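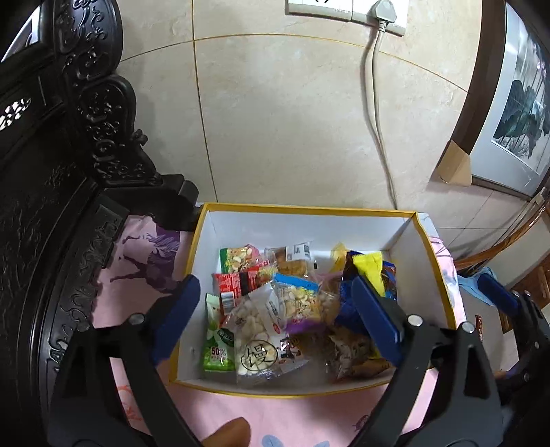 How to record a snack-box picking set with the handheld gripper

I was against the club doing this. My view in March was that a handheld gripper is a way of avoiding the hard part, because your own arm does all the work the robot is supposed to learn. I have softened a little. What follows is how the Vostcombe robotics club records its picking sets, with the claims I trust and the ones I don't.

What you need

One handheld gripper, charged. One open box of assorted packets. A cloth to put under it. A second person with the log sheet. You don't need a lab, and a living room with carved chairs and a painting leaning on the wall is fine. Cengiz Bozkurt says varied rooms make the trained model sturdier. He may be right, but we have never tested it properly, so please stop writing it on the poster.

Step 1. Pack the box

Mix the types. You want foil packets, clear bags with something lumpy inside, and at least one slim packet standing against a wall of the box. Clear bags are the ones our model, Sirka, gets wrong. It will happily aim for the contents and ignore the loose plastic around them. If every packet in your box is bright and opaque you will get a lovely success rate and learn nothing from it.

Leave them loosely piled. Last term a group laid everything out in rows and their set was useless for anything except rows.

Step 2. Check the pads

Squeeze the gripper shut and look at the two blue pads from the side. They should meet flat. If one is twisted, loosen the bolts on that arm a quarter turn, line it up, and tighten again. Do this before you record. A set made with crooked pads can't be repaired afterward, whatever the Trundby forum tells you about correcting it in software.

Step 3. Hold it properly

Keep your hand behind the tool. A fingertip peeking in beside the arm is tolerable. A whole hand over the box is not, and those takes go in the trash.

Step 4. Record a pick

Start with the gripper open above the box and hold still for a slow breath. Come down with a pad on either side of one packet. Close, lift straight up, move clear of the box, set the packet down on the cloth and open.

Move slower than feels natural. The arm we run this on is called Ateş, which is a flattering name for something that moves like a garage door. If you whip the packet out in half a second, Ateş can't copy you, and the software will either stretch the motion or drop the take. I prefer it when it drops the take.

Each box gets 8 picks, then you repack and shuffle. Don't save the easy ones for last. Everyone does, and you can see it in the data as a little hook at the end of every session.

Step 5. Log the failures

If the packet slips, write it down and keep the recording. Yuto Sakamoto and I argued over this for most of an evening. He wanted only clean picks in the training folder, and for training that is probably correct. But someone has to know how often a human with two good eyes drops the thing, or we have no idea what to expect from the arm. Failures go in their own folder. They do not get deleted.

Step 6. Split before you train

Hold back whole boxes for testing. Do not hold back random picks from boxes the model has already seen. Our first set had 756 takes, and the result we were so proud of came from testing on the same boxes, in the same room, with the packets nudged a bit. When we tested on new boxes the number fell so far that we reran it, hoping for a bug.

The current set is smaller, at 370 takes, and I believe its results more than I believed the old ones.

Common problems

The pads push the packet down and don't grip it. You are coming in too flat. Open wider and go to the sides.

Two packets come up together. Log it as a failure, even if you shook one off.

The tracking jumps. Usually you turned your wrist too fast. Redo the take. If it happens more than six times in one session, stop and run the calibration again.

Your results look great. Go back to step 6.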